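About Prusach

2019-05-30
By Sheyla Ríos

Small school, evening classes, grown-ups mostly. We teach sewing and clothes repair. Been meaning to rewrite this page for ages so here goes, quick version. 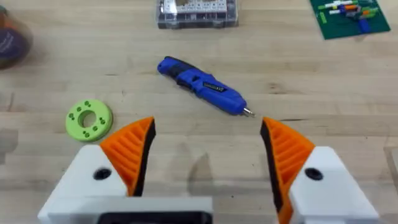
Started with zippers. Really. I was fixing jackets out of my kitchen and people kept asking could I show them instead of doing it for them. So I did, at the kitchen table, two at a time, with one machine between them and a lot of waiting around. Then somebody's sister wanted in, then her whole office. Moved out of the kitchen pretty fast after that.

Now we're on Erier Street, second floor, over the shoe place. Buzzer says Prusach, push hard. Elevator works most days. If it doesn't, call up and we'll carry your machine.

What we teach. Hems, zippers, patching, darning, taking things in, letting things out (harder). Lining a coat if you stick around long enough. No fashion design, sorry, we get asked alot. There are good schools for that and we are not one. We want you to be able to fix the pants you already have.

Two levels, that's it. Level one is Ticona, level two is Hatenska. Named after the first two machines I ever owned, or what I called them anyway, long story. Ticona is for people who have never threaded a needle or who did it once in seventh grade and hated it. Hatenska is for people who can sew a straight line and want to do something with it. Not sure which? Take Ticona. You'll be glad. Every term someone skips it and then spends three weeks unpicking.

Last year 156 students came through. Between them 1,059 pieces of clothing fixed and taken home, we keep a book by the door and everyone writes theirs down. Jeans win every time. Then coats. One wedding dress, one tent, a dog's raincoat.

Who teaches: me, for most of Ticona. Hatenska is shared out between teachers who came up through the trade, alterations shops and one theater wardrobe. Everybody who teaches here still sews for money somewhere else. I like it that way, they bring in the weird problems.

Class size is small on purpose. If it's full it's full, please don't email asking for one more chair. I will say yes and then there's no room for the ironing board.

Machines are ours, you can use them. Bring your own if you'd rather learn on it, that's usually smarter if it's been sitting in a closet. We'll oil it. Thread is free within reason. Fabric you bring, or buy off the scrap shelf by weight. Scissors: bring your own and do NOT cut paper with them.

Money. Pay by the term or by the month. If you can't manage the full price write to me, just me, and we'll sort something out. No forms.

Missed classes can be made up in the same term. Not after. Used to be looser about this and it got messy.

Saturday drop in is paused for now, we lost the key holder and I can't do every weekend. Back in September I hope. Same for the kids' class. Both will go up on the front page first so look there before calling.

We also do mending for people who don't want to learn, a little, when there is time. Hems and zippers only. Leave it in a bag with your name and phone number pinned on. Pinned, not tucked in the pocket, we've had mixups. Nothing with fur please.

Visitors welcome during any evening class, just knock. You can sit in the back and watch for a bit, have some coffee, see if you like the noise. Its loud when everyone's going at once.

Questions, email is better than phone. I sew with the phone in the other room.

Sheyla

This site uses cookies to remember your settings. By continuing to browse you agree to our use of cookies. Accept | Learn more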